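Looking after the two-armed robot: your questions answered
Last updated October 11, 2024

I look after the Clendura cell, the one with the cream leather sofa, and I get asked the same things again and again, so I've put my replies on one page. If yours isn't covered, leave a note on the Gunport board and I'll add it!

How often do the finger pads need changing?
I swap them every 30 shifts, or sooner if they look shiny. Cushion work is kinder to them than boxes (fabric gives a bit), but fluff packs in behind the pads and then the pinch goes weak. Brush them out at the end of the day with the arms parked and the power off.
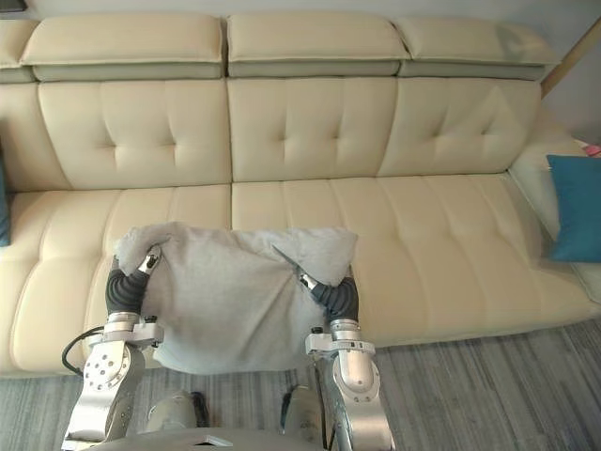 Pinch force is the other thing to look at when a corner keeps slipping. I start low and go up one step at a time, and I try 4 pick-ups at each step before I touch the setting again. Please don't go straight to the top, you'll leave dents in the leather sooner or later.

What about the wrist sleeves?
Wipe them with a barely damp cloth and look down into the folds for splits. Don't use spray polish, ever. A split sleeve comes off the same day and I keep spares in the Pruvost drawer.

Does the sofa have to be in exactly the same spot?
Pretty much, yes. After the cleaners have been in I push it back to the tape marks and run the position check. If you get fault 223, the check has timed out, so clear it, make sure nothing is blocking the head camera and run it again.
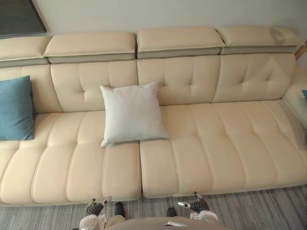

Both grippers low at the front of the seat, white cushion near the middle of the sofa.

Can I move the arms by hand?
Only in hand-guide mode, and keep hold of the arm when you switch over as it can sag a little.

When is the big service?
Every 2,000 hours. The next one is due in March, and the arms go off to the Drarkurdale workshop for it, so book your cell time before then.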